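Progress report to the Nkosi Fund, 13 Oct 2021
Project: Prirnosmont village sound archive, second stage

We're very happy with where we've got to since August, and there is a lot to tell you, so please forgive the length!

## Recordings

The big news is that the collection now holds 265 finished interviews, all of them listened through, named and stored in the archive's own folders. When we wrote our last report the Brultovov side of the valley was badly under-represented, and we said we would put that right. We have. The mill families, the former bus drivers and the women who ran the seed exchange have all sat down with us, several of them twice, and the stories are wonderful. One long session on how hay was brought down from the upper fields by sledge has already changed what we thought we knew about the old paths, and we've redrawn the map that goes with the website.

We also have 200 short clips, each under a minute, cut from the longer interviews. These cover single words and sayings in the local dialect: names for kinds of snow, for parts of a cart, for the last slice of a loaf (there are five and people argue about all of them). The clips were a small line in our plan and have become the part that visitors ask for most.

## Listening at home

Many of the people we recorded wanted to hear themselves and their neighbours without coming to the archive room, and their grandchildren wanted it even more. So we spent a good part of this period making the listening pages work well on a phone. The play button is larger, the text can be made bigger with one tap, and a clip carries on playing when the screen goes off, which was the most common request by far. Pages load faster on the weak signal above the church, too. We tested them there in the rain.
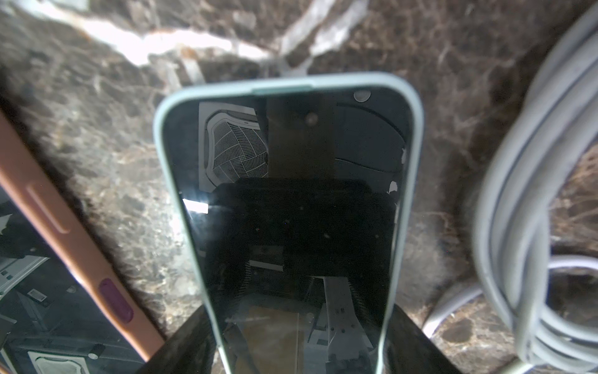
## Transcripts

Typed transcripts now run to 2,268 pages. Spelling is still our hardest question. The dialect has no agreed written form, and the two ends of the valley say the same vowel quite differently. We've settled on writing what we hear and adding the standard word in brackets the first time it comes up. It makes for slower typing but much better searching, and the school has told us the older pupils can follow it without help.

The transcripts from Brultovov are behind the others. Those speakers are quick, they talk over one another, and they're a joy to listen to and very hard work to type. We expect to be level by the end of the winter.

## Equipment and spending

We bought 2 new recorders from Biller, as agreed, and they've been excellent. The batteries last through a full afternoon and the background hiss that spoiled some of the early kitchen interviews has gone. The old recorder is still in use for outdoor sounds, mostly bells, sheep and the saw at the timber yard.

Spending is within the budget. Travel came in lower than planned, as so many people were willing to meet us in the village hall, and we would like to move what's left of that line into transcription. Please let us know if you're content with this and we'll send the revised table.

## What comes next

- Finish the Brultovov transcripts and check the place names against the parish books.
- Record the last of the charcoal burners' families, who are away until the new year.
- Hold a listening evening in the hall, with the dialect clips played first and soup afterwards.
- Print a small booklet of the sayings. The draft is already half done and great fun to work on.

The revised map and the full list of interviews are attached. You'd be very welcome at the listening evening, and we'll write as soon as the hall gives us a date.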